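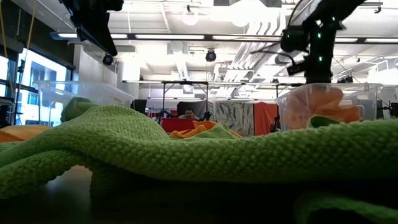
The sorting rig at the Stilitz workshop is running, and I can't yet tell you it is worth what Purves has put into it. The application promised a pair of arms that would take mixed knitwear off the bench and put it in bins, so the people who mend and resell it could get on with mending. At present the arms hang over the table from above, a clear bin on either side, and the green waffle knit spread across the tabletop is the sort of thing that beats them. It has no obvious edge to grab. It folds over on itself, hides whatever is behind it (orange cloths, in this case) and looks to the software like one large lump. A ruffled piece like the peach-orange one in the right bin is easier, because nearly any pinch gets hold of something.

Reporting date: 2022-03-24
Prepared by: Pendo Mosoti, for the Purves small builds fund

What was planned for this period

Both arms moving on their own from bench to bin. A first version of the Fillodari software choosing the grip point. A trial on 100 garments, with results by fabric type.

What was done

The arms are mounted and have stayed calibrated since January, which I did not expect. Fillodari runs on the workshop computer and picks a grip point in 3 seconds, down from 10. The trial has not been held. I stopped after a set of eight practice garments, as the results were poor enough that a longer run would only have told us the same thing more slowly. Of those eight, three were lifted and dropped in the correct bin without anyone touching them. The others were missed, dragged off the pile or let go halfway.

I know the video from the open evening looks better than that. It was cut together from the good attempts and I would ask the fund not to use it on the website until the trial is done.

Grip and wrist view

Most of the trouble is in the last few centimetres. From farther back the software has a fair idea of where a garment is. Once the fingers close in, the fabric fills the view and the colour goes flat, and the only useful information is whatever edge happens to be in focus.
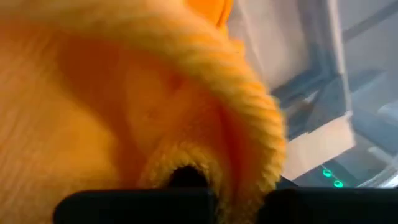

Stodska, who supply the fingers, suggest a softer pad. I have agreed to try one set but I'm not convinced. A softer pad might hold better once it has hold of something, and our failures mostly come before that. I would sooner spend the time teaching the software to look for ribbing and rolled hems, where there is a thickness to close on, and to leave flat knit alone until a person has shaken it out.

That last point changes the project. If someone has to stand there shaking out jumpers, the labour saved is a good deal smaller than the application claimed. I wrote that section and I think it was too hopeful.

Money

Spending is within budget. The lighting line is untouched. I would like to move it to software hours and need your written approval for that.

Next period

Fit and test the Stodska pads. Add hem and rib detection. Hold the full trial of 100 garments, unedited, with a person timed doing the same pile by hand - the comparison we should have made first. If the rig can't place eight in 10 correctly by then, my recommendation will be to keep the arms for teaching at Stilitz and stop calling it a sorting line.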